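Re-caulking a tub, second attempt

The first bead of silicone I put around our bathtub lasted 14 months. It started to lift at the faucet end in September, and by the time I got to it I could slide a putty knife under most of the long side. I have now redone the whole thing and want to write down what changed.

The old bead failed by adhesion. It came off the tub in one long strip with its shape intact, so the sealant had cured properly and had never bonded. I had cleaned the joint with an ordinary bathroom spray, and the spray leaves a film. My neighbor Karim Sabbagh, who has tiled more bathrooms than I have stood in, rubbed a thumb along the enamel and told me it was still greasy.

Removal took most of Thursday evening. A plastic scraper gets the bulk. The residue is the slow part. Silicone will not bond reliably to cured silicone, so anything left behind is a future leak. I used a gel remover, gave it 90 minutes, scraped, and repeated the process twice in the corners. After that I wiped everything with isopropyl alcohol on white paper towels until the towels stayed clean, and left a fan running overnight.

Fill the tub before you caulk it. Ours is acrylic and flexes under load. Caulk it empty and the joint opens the first time someone takes a bath, which stretches a bead that may not have much stretch to spare. I ran the water to just below the overflow and left it there until the silicone had cured.

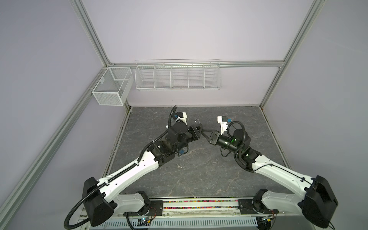 Masking tape went on both sides of the joint with a gap slightly wider than the opening. I cut the nozzle at an angle, smaller than looked right, and pushed the gun at a steady pace. Tooling has to happen at once. My tube gives 15 minutes before it skins over, and I would not plan on using all of them. One pass with a rounded tool, then pull the tape while the bead is still wet, away from the joint and low. A second pass always made mine worse.

Corners were the other weak spot last time. I had stopped and restarted in each one. This time I ran through them and put the stops in the middle of the straight runs — easier to blend, and under less strain.

I still don't like the short side by the window, where the gap widens and the bead sags a little. Backer rod would have fixed that. I had none in the house and the store was closed.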